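Kapitel 2: Behälter und Glas (Skript zur Werkstoff- und Sammelkunde, Kursleitung Annelies Segers)

Liebe Kursteilnehmerinnen und Kursteilnehmer, wer beim letzten Mal in Raum 309 dabei war, erinnert sich bestimmt noch an die lange Debatte, die Lieven Cuypers mit seiner Frage nach den Kisten angestoßen hat. Ich habe danach noch eine Weile darüber nachgedacht und möchte heute gern dort weitermachen, also beim Behälter selbst und bei dem, was man an seinem Boden ablesen kann. Schauen Sie bitte zuerst auf das Blech und erst danach auf das, was darin liegt!
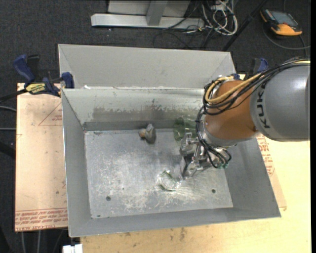 Abb. 2: Offener Behälter aus grauem Blech auf zwei hellen Holzbrettern, Boden stark verkratzt.

Die Wände laufen schräg nach außen, der Behälter wird also zum Rand hin weiter. Das kennen Sie von Backformen und Mörtelwannen, und wir werden beim Thema Stapeln noch einmal ausführlich darauf zurückkommen. Bei den Kratzern achten Sie bitte auf die Verteilung: Links der Mitte und im unteren mittleren Bereich sind sie am dichtesten.

Zum Inhalt nur so viel: Durchsichtiges erkennt man oft zuerst an den Glanzlichtern und an den dunkleren Kanten, so beim klaren Stück vorn; beim grünen, liegenden Gefäß an der Rückwand ist das runde Ende dunkler als der Körper.

Aufgabe bis zur nächsten Sitzung: Zeichnen Sie einen Behälter aus Ihrem Haushalt im Querschnitt und notieren Sie die Gebrauchsspuren, etwa 20 Minuten genügen. Abgabe wie immer bei Els Postma.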